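Salt and High Blood Pressure: Frequently Asked Questions
Liveck Community Health Center
Last reviewed 2018-02-20

What is high blood pressure?
Blood pressure is the force of blood pushing against the walls of your arteries. When it stays too high over months or years, it strains the heart, the kidneys and the small vessels in the eyes. Most people with high blood pressure feel fine, so the only way to know is to have it measured.

Who can get a reading at the center?
Any adult registered with us. Readings are free in February and no appointment is needed. Ask at the Jalitz Street desk for Lleucu Penry, our blood pressure nurse. Sit quietly for five minutes first, and do not smoke or drink coffee for 30 minutes before you come in.

How much salt is too much?
We ask most adults with high blood pressure to stay under 2000 milligrams of sodium a day. Food labels list sodium, which is only part of salt. A level teaspoon of table salt has more sodium than that daily limit. 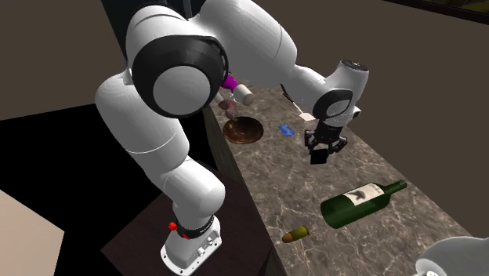
Your own limit may be lower if you have heart failure or kidney disease. Follow the number your doctor gave you, even if it is different from the one on this page.

Where does the salt come from?
Mostly from food that was salted before you bought it - bread, canned soup, cheese, cold cuts, sauces and frozen dinners. One bowl of canned soup can have 800 milligrams of sodium or more. Compare two or three brands before you buy, and check the serving size on each.

Can I use a salt substitute?
Ask first. Many substitutes contain potassium chloride, and extra potassium can be dangerous if you have kidney disease or take certain blood pressure pills. Herbs, garlic, vinegar and lemon juice are safe for most people. 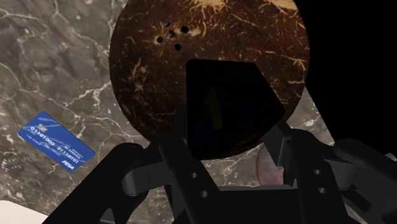

What about foods that have potassium in them naturally?
Potassium helps the body get rid of sodium, and for people with healthy kidneys, fruit, beans and vegetables are good sources. We are often asked about coconut water. It does contain potassium, but a whole coconut in its rough brown husk carries no label, and the amount inside varies from one to the next. The white meat is high in saturated fat, so keep portions small. If you are on a potassium limit, talk to Emilian Iordache, our dietitian, before adding either one.

Can I stop my pills if my numbers come down?
No. The pills may be the reason the numbers came down. Bring your home readings to your next visit and your doctor will decide with you.

How do I make an appointment with the dietitian?
Call the front desk and ask for extension 2133. Visits are held in the Marinescu Room, second floor. Bring a list of everything you take, including vitamins.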